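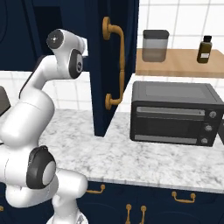
According to Hatsue Hayashi, the hardest part of the change at Rosberg was learning to leave a cabinet alone. For years she had opened every door and put every canister back herself, and she said that handing the task to a program felt at first like handing over her keys.

Rosberg furnishes and services kitchens for staff apartments. Its newest unit, known in the company as Previs, rehearses each job in a simulated kitchen before a robot arm is sent to a customer. Navy cabinets, bronze-gold handles and a toaster oven on a marble counter are all modeled, and the arm must reach an open door without striking what stands nearby.

The work has altered the day for the service crew. Employees who once carried out the full round now spend the morning reviewing trial runs, and 2 of them approve each new routine. A routine must complete 500 trials before it is released. By October the unit had logged 3257.

Juraj Procházka, who oversees training, reports that the company rewrote its job descriptions before the first arm was installed -- a step he considers overdue. Crew members received paid hours to learn the review software, supplied by Hokel, and kept their grade and their shifts.

Some concerns remain. Hayashi has asked that reviewers continue to work in real kitchens for part of every month, so that they can judge a trial by experience. Management has agreed to the request for the coming year, and the terms are under discussion with the crew.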